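August, notebook, costume and props room
Entry by M. Sepúlveda

Sprung floor in Studio 2 is finished. Plastov delivered the last of the vinyl in the morning and we had it down and taped before the teen ballet class. It lies flatter than the old one. There is one ridge near the barre wall, a hand's width long, that I can feel in socks but not in shoes. Left it to relax overnight under the mat rolls. If it is still there tomorrow I will lift that seam and retape.

Rosin: the new floor doesn't want any. I moved the rosin box out to the hall and put a note on the door. Pointe students will complain. Damp cloth for the heels is fine.

Sound check for the recital. The Merkis speaker on the left side buzzes on low notes, mostly in the tap number. Swapped cables, same buzz. Swapped left and right, and the buzz went with the speaker, so it is the speaker. Will run the tap number off the right one for now and keep the volume down.
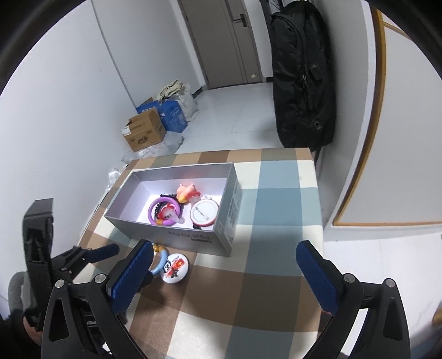 Rattle and ring toys in the Find X8 Pro box, plaid cloth underneath.

Costumes. The 3 to 5 class skirts came back from Tondier with the elastic too loose again. I took in two of them by hand to see how long it takes. Slow, but the line is clean and the skirt stays put through a full set of jumps. The rest can be done on the machine if we change to the narrow foot. Do not use the zigzag on the tulle. It chews it.

Dye test for the jazz tops: first bath came out too orange under the stage gels, fine in daylight. Second bath with less yellow is better under both. Swatches are pinned to the board, labeled in pencil. I would go with the second.
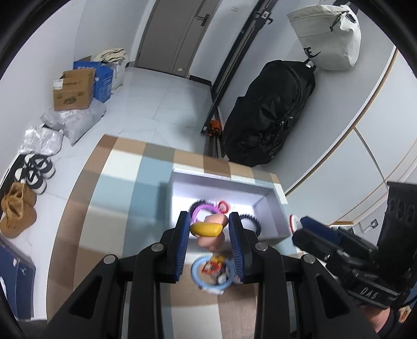 I also tried the second swatch under the blue wash we use for the closing number and it goes a dull brown. Either we change the wash or the jazz group gets off stage before it starts. Moving them off is easier. That means the bow order changes, so the teachers need to hear about it before the next run-through.

Sequins: 600 left in the silver, 1,000 in the gold. Enough gold for the headbands. Silver is short if we do both sleeves, so one sleeve only, left side, facing the house.

Still to do: retape seam if needed, call Merkis about the speaker, narrow foot for the machine, new bow order on the door.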